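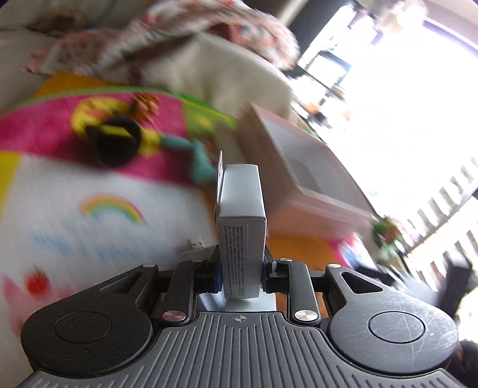

Medical Records in Injury Claims: Changes to Our Intake Procedure

Starting in March, the Murnberg and Dalen offices will use one procedure for collecting and organizing medical records in personal injury and workers' compensation files. The two offices have worked from separate checklists until now. The combined version is Form 17, and it replaces both earlier forms. Clients with an open file do not need to sign a new fee agreement.

Authorizations

A provider will not release records to us without a signed authorization. Each authorization must name the provider, state the dates of service covered, and carry the client's signature and the date of signing. We will no longer send out forms with the provider line left blank. Several billing departments have returned these, and each return adds weeks to the request.

Please list every provider seen for the injury, including urgent care, imaging centers, physical therapy and any pharmacy that filled a related prescription. Also list providers who treated the same part of the body before the accident. The insurer will usually ask for prior records, and gaps in the list tend to come up at deposition. If you are unsure whether a visit is related, list it and we will decide whether to request the chart.

Records and bills are separate requests

Most hospitals keep treatment records and billing records in different departments. A complete chart does not include an itemized bill, and a balance statement mailed to the patient is not an itemized bill either. Form 17 has one column for each. An entry is closed only when both columns are filled in.

Bills from physicians who practice at a hospital but bill on their own, such as radiologists and anesthesiologists, must be requested directly from their billing office. Check your mail for statements from names you do not recognize and send us a copy.

Page limits and format

Records of 400 pages or fewer can be uploaded through the client portal as a single PDF. Larger sets should be split by provider. Do not reorder pages or remove duplicates. We number the pages as received, and the numbering is used later in the demand package and in any exhibit list. Handwritten notes on original records cause problems with admissibility, so please put comments on a separate sheet.

Imaging studies on disc should be delivered to the office. The Hellow satellite office accepts discs but cannot copy them on site. They are sent on to Murnberg and returned by mail on request.

Liens and repayment claims

If a health plan, a public benefit program or a workers' compensation insurer paid for treatment, it may have a right to be repaid from a settlement. Section 2 of the form asks for the plan name, member number and any letter received about repayment. Forward these letters when they arrive, even if the amount looks wrong. Do not call the plan to dispute the figure or complete an accident questionnaire before speaking with us.

Continuing treatment

Tell your paralegal when you change doctors, are referred to a specialist, or are discharged from care. We do not order final records until treatment ends or the treating doctor states that no further improvement is expected. A demand sent before that point may leave out future costs.

Form 17 and line 13 of its instructions, which covers treatment received out of state, are available at the front desk in each office and in the forms section of the portal. Questions about an existing request should go to the paralegal named on your last letter.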